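Section 9: Recording your first two-arm task

By now you should have both arms powered, homed and talking to the Trilus recorder. If you skipped ahead, go back and finish Section 2, please. I wrote the first version of this guide after watching three people in a row start recording with the left arm still in its service profile, and every one of those sessions had to be thrown out.

We'll use the bit case task as our starter. It's what I learned on, and it's a good one: a small hinged case, one gripper to steady the tray, one gripper to work the lid. A full take is short, so you get plenty of practice at starting and stopping cleanly.

Setting out the table

1. Clear the middle of the table, where both grippers can reach. Leave the back of the table alone. The clutter back there goes into your recordings on purpose, and Stoltater (the training side of the system) learns better from a table that looks lived in.

2. Put the case down in the center at an angle. Don't line it up with the table edge! I know it's tempting. Turn it a little differently every few takes.

3. Check that each wrist cable has enough slack for a full turn of the wrist. Run the wrist from stop to stop once by hand control and watch the loop as it goes.

4. Look at the head camera preview. You want the whole case in view, with both grippers visible when they're near it.

Once both grippers are in close, your preview should look something like mine: 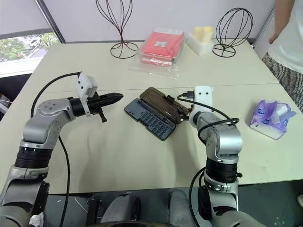 Figure 9-1. Right gripper at the lid, left gripper waiting by the tray.

Notice that the left fingers are closed and not touching anything yet. I like to bring one arm in at a time while I'm learning a task. You can overlap them later, when your hands know what they're doing.

Note: A person standing at the side of the table is fine. A person leaning over the case is a bad take, so mark it and move on.

Recording a take

5. Open the Grirkex panel and pick "New task." Type a plain name, all lowercase. I use "bit case lid" and leave it at that. Graham Pilkington, who looks after our data store, would like me to tell you that "test," "test new" and "test new REAL" are not task names. Fair enough, Graham.

6. Send both arms to the ready pose and wait for the tone.

7. Press the left pedal to start. Count one slow beat before you move. Takes that begin mid-motion get trimmed badly, and you'll lose the reach.

8. Bring the left gripper to the front of the tray. Go slowly for the last inch or so — the tray slides easily if you bump it.

9. Bring the right gripper to the lid. Come in from above and let the fingers meet the plastic gently.

10. Move the lid to the position you chose for this batch, back both grippers off, and press the left pedal again to stop.

Caution: Never squeeze the lid at full grip force. Set the right gripper to level 2 before you touch anything made of thin plastic. I cracked a lid on my very first afternoon, and fishing tiny bits out from under the arm bases is no fun at all.

Caution: Keep your own hands off the table until the pedal light goes out.

What to change between takes

I record in batches of 15. Inside one batch I keep the goal the same and change the small stuff: the angle of the case, how far it sits from the front edge, where the grippers begin. Between batches I change the goal. If you change everything at once it's really hard to work out later why one batch trained well and another didn't.

Hovering counts too. Stoltater needs to see what the moments before contact look like, so give it some takes where the fingers pause over the lid before going any further.

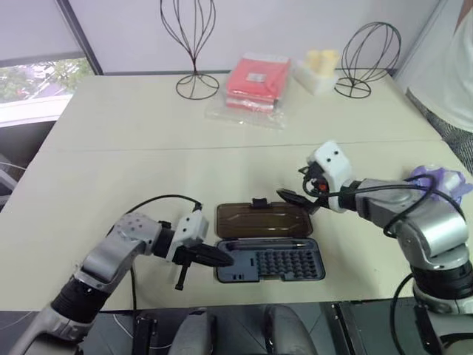
Figure 9-2. Right gripper angled down above the lid, with the bit grid and the handle groove in view.

With the case at this angle you can make out the screwdriver handle in its groove and the empty compartments at the left of the tray. That's a handy check on your preview. If the groove and the slots blur together, clean the head camera lens and refocus before the next take.

Marking and saving

11. After each take, press G for good, B for bad or R for "ask me later." Be strict. A take where you fumbled and recovered is good. A take where you reached in and fixed something by hand is bad, even if the ending looks perfect.

12. At the end of the batch, choose "Send to Châu." That's our storage server. Wait for the green bar to fill before you close the panel.

Note: If the upload stops with error 21, your disk is full. Delete the takes you marked bad, then choose "Resume." Nothing you marked good is lost.

Note: Recordings made before last September used the older pedal timing. Keep them in their own folder and don't mix them into a new batch.

Section 10 covers putting both arms back in the rest pose and shutting down.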